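Jobs > Part-time > Burkville > Front of shop

Part-time person wanted for a secondhand furniture shop in Burkville

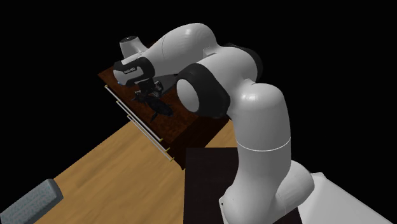
Reddish-brown wooden cabinet, with a light wood-grain surface below.

Hello! I run Samwood, the used furniture shop on the Burkville road, and I need a second pair of hands. I've been doing this mostly on my own for nine years and my January was so busy that I ate lunch in the van eleven days straight, which my back and my temper both noticed. So I'm hiring, and I'd love to hear from you if you like old furniture and don't mind talking to strangers about it.

The job is part-time to begin with, three days a week, ten till four. Saturdays would be one of them, sorry, it's when everybody shops. The other two we can work out between us. If you've got kids to pick up or a class to get to, tell me and I'll see what I can do. I was a night student myself when I started in this line of work and I had a very patient boss.

What you'd be doing: a lot of dusting, to start with. I mean it, people picture this job as finding treasures in barns and I do get to do that maybe once a month. The rest is wiping things down, waxing drawer runners, writing tags, moving a sideboard to the left and then moving it back. You'd also be on the register (it's an old one, I'll show you the trick with the drawer), answering the phone, and helping load people's cars. Every so often somebody buys a wardrobe and turns up to collect it in a hatchback. You'd be the one breaking the news.

Then there's house clearances. I go out to Fanton and Lindsay quite a bit, and when I've got a big one I'd want you along. These can be sad. It's usually a family sorting out a parent's home, and they want somebody who will be kind and not poke through the photo albums. If you can do that, the rest I can teach.

I don't need you to know your veneers. I can teach you to tell oak from ash in an afternoon, and walnut from stained anything in a week or so. I do need you to be able to lift your end of a chest of drawers, and to say so if it's too heavy — I have a bad shoulder from pretending otherwise. A driver's license would be great. If you don't have one we can still talk, but you'd need a way to get here, and the bus from Lindsay stops a good ten-minute walk down the hill.

Being neat with a pen matters more than you'd think. All my tags are handwritten and my customers like them that way. I also keep a paper stock book and it's a mess right now. If you're the sort of person who reads that and itches to fix it, please write to me today!

Pay is $118 a day, paid every second week, plus extra for clearance days because they run long. You get a staff discount on anything in the shop and first look at the chair pile. Lunch is on me on Saturdays, usually from the taco place across the lot. After your first 60 days we'd sit down and see if we both want to keep going, and if we do I'd like to bump you up to four days.

A few things you should know before you write. The shop is cold in winter. I have two heaters and they do their best, but wear layers. There's a dog, an elderly one, who sleeps in the doorway and has to be stepped over. We sell things as they are, scratches and all, and I won't let anybody tell a customer a piece is older than it is. I've walked away from sales over that and I'd want you to do the same.

To apply, just send me a note. I don't need a fancy résumé — a page is plenty. Tell me what you've done for work, what days you could do, and about one piece of furniture you've lived with and either loved or hated. Mine was my grandmother's telephone bench, 41 inches of orange vinyl, and I'd give a lot to have it back. You can drop your note through the shop door or hand it to me at the counter. Come in for a wander while you're at it, I'd like to meet you before we do anything formal.

I'm reading everything as it comes in and I'll take the listing down once I've found somebody. If it's still up, the job's still going. Anybody who writes will get an answer, even if it's a no, though give me a week or so if I'm out on a clearance.

Last updated: 2/13/26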